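Incidencia 582 – El boletín del barrio sale dos veces, o ninguna

Producto: Trarkon (gestor de contenidos y envíos)
Abierta por: Zulmira Matos, redacción de Plenent, periódico vecinal
Atiende: Deolinda Abreu, soporte
Prioridad: Alta (según la redacción). Media (según el desplegable, que no deja poner otra cosa)

Descripción inicial

Buenos días. Publicamos un periódico de barrio que se reparte por correo electrónico los lunes. El de esta semana llegó duplicado a una parte de los suscriptores y no llegó en absoluto a otra. La lista tiene 281 direcciones. El panel dice «Envío completado con éxito», frase que le agradezco por el optimismo.

Lo que hemos notado de momento:

El texto de la crónica del pleno aparece cortado a mitad del segundo párrafo, justo cuando la concejala iba a decir algo interesante.
La agenda de talleres de escritura sale con las horas del año pasado.
El pie de página pone «Borrador – no enviar».

Adjunto el registro.
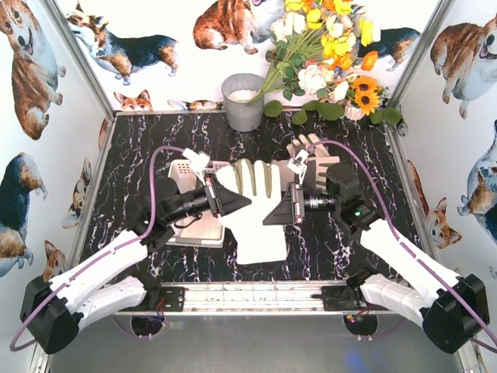
Respuesta de soporte 1

Hola, Zulmira. Gracias por el registro. Veo dos tareas de envío para el mismo boletín, una programada y otra manual. ¿Alguien pulsó «Enviar ahora» con la programación activa? Mientras lo confirmas:

1. Entra en Envíos, Cola.
2. Pausa cualquier tarea en estado «Pendiente».
3. No borres nada, por favor. Necesito el identificador de las dos.

Respuesta de la redacción

Sí, alguien pulsó «Enviar ahora». Fui yo. En mi defensa, la pantalla llevaba un cuarto de hora diciendo «Preparando» y el botón seguía ahí, azul y disponible. Lo pulsé una vez. Puede que dos.

La cola está pausada. Hay una tarea pendiente llamada «copia de copia de boletín final», que tampoco reconozco, aunque el estilo me resulta familiar.

Respuesta de soporte 2

Aclarado lo de los duplicados: dos tareas, mismo grupo. Lo de quienes no lo recibieron es otro asunto. En el registro hay 21 rebotes seguidos, todos del mismo servidor de correo, el que gestiona Heffernan. El motivo es «tamaño del mensaje excedido». Tu boletín pesa bastante más de lo que ese servidor acepta. ¿Las fotos van incrustadas o enlazadas?

Respuesta de la redacción

No sabía que hubiera diferencia. Nuestro colaborador de fotografía las arrastra al editor y desaparece hasta el jueves.

Acabo de mirar y están incrustadas. Todas, incluida una que usamos de separador entre la sección de cartas y la de anuncios por palabras. La sección de cartas, por cierto, es lo único que ha salido perfecto, y este lunes eran todas quejas sobre el boletín anterior.
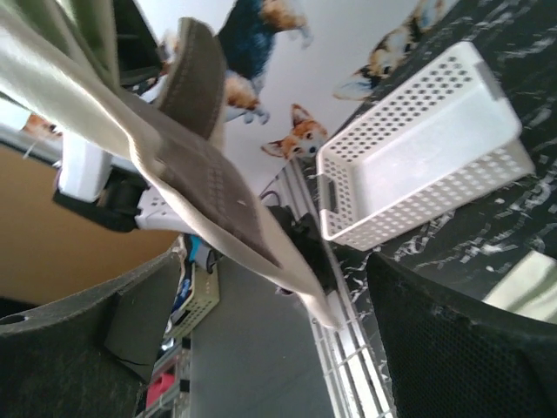

He seguido la guía de ayuda para pasarlas a enlazadas, y el paso 4 me manda a un menú «Medios avanzados» que en mi versión no existe. Existe «Medios». Lo de avanzados se habrá quedado por el camino.

Respuesta de soporte 3

Tienes razón, la guía corresponde a la versión nueva y tu cuenta sigue en la anterior. En la tuya se hace así:

Abre el boletín en modo edición.
Selecciona la foto y pulsa «Propiedades».
Marca «Alojar en servidor» y guarda.
Repite con cada una. Lo siento, no hay opción para hacerlo en bloque.

Sobre el texto cortado: la crónica venía pegada desde un procesador de textos y traía un carácter invisible que el editor interpreta como fin de artículo. Pégala con «Pegar sin formato». Las horas de los talleres y el pie salen de la plantilla, que alguien duplicó en diciembre del año pasado sin actualizar los campos.

Respuesta de la redacción

Hecho. El boletín ha bajado a un peso razonable y la concejala ya termina su frase. Decía que el asunto estaba en estudio.

He reenviado solo a las direcciones rebotadas, 21 en total, con una nota de disculpa. La profesora Skolunska, que imparte el taller de entrevistas en la biblioteca, ha contestado para decir que lo ha recibido y que hay una errata en su apellido. No abro otra incidencia por eso – esa es nuestra de pleno derecho.

Queda pendiente el botón. ¿Se podría desactivar mientras pone «Preparando»?

Respuesta de soporte 4

Trasladado a desarrollo como sugerencia. No tengo fecha. Hasta entonces, si ves «Preparando», cierra la pestaña y vuelve más tarde; el envío sigue su curso aunque no lo mires.

¿Puedo cerrar?

Respuesta de la redacción

Puedes. He borrado «copia de copia de boletín final», después de pedir permiso a todo el mundo y de que todo el mundo dijera que no era suya.

Estado: Resuelta
Fecha de cierre: 12/10/2020
Encuesta de satisfacción: enviada (dos veces)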